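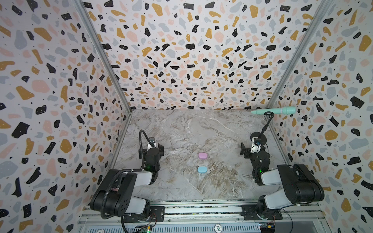
Home Reviews Walls Floors Storage Contact

Plurkau terrazzo-pattern wall panels
Reviewed by Saodah Siregar

Print this page | E-mail this page

Plurkau sells this panel in one colorway, item 2452. The base is white, with irregular chips in black, mustard yellow, blush pink and a pale gray-blue. The larger black chips have tiny white dots in them, and there are small black specks in the spaces between. I ordered four panels for the laundry nook at the back of my kitchen and have lived with them for two months.

The pattern is bolder than I expected from the small swatch. On a full wall the black chips are what you notice first, and the pink and yellow come second. If you want something quiet, order the sample sheet and tape it up for a few days before you commit. I got used to it within a week.

Cutting was easy with a sharp knife and a metal ruler. I scored the face, snapped it, and cleaned up the back with a second pass. The one bad edge was my own fault for using an old blade. The instructions cover straight walls well and have very little on outlets, so mark those on paper first.

Corners need some thought. The chips are scattered, so there is no line to match from one panel to the next, but a chip cut in half at a joint does show. A plain silver aluminum strip looks neat against this pattern. Plurkau's own white corner trim is thinner and bent in the box.

My counter in the nook is the Funa marble-effect top, light gray and white with darker gray, tan and brown veining. I was worried about two busy patterns side by side. They get along fine, mainly on account of the veining being soft and the chips having hard outlines. The tan in the veining sits well near the mustard. Plain colored things look good on the counter, such as a pink or light blue sponge, or something in mint green. Patterned jars and towels do not, and I moved mine to a shelf.

Cleaning is a damp cloth. Detergent splashes came off. A smear of blue fabric dye left a faint mark on a white area that I can still find if I look for it. Gintarė Paju, who tested the Besnard panels for this site, had the same trouble with those, and the Besnard surface scratched more easily too.

The total came to 962 with trim and adhesive. I would buy the panels again and skip the trim.

This site uses cookies to remember your settings. Accept | Learn more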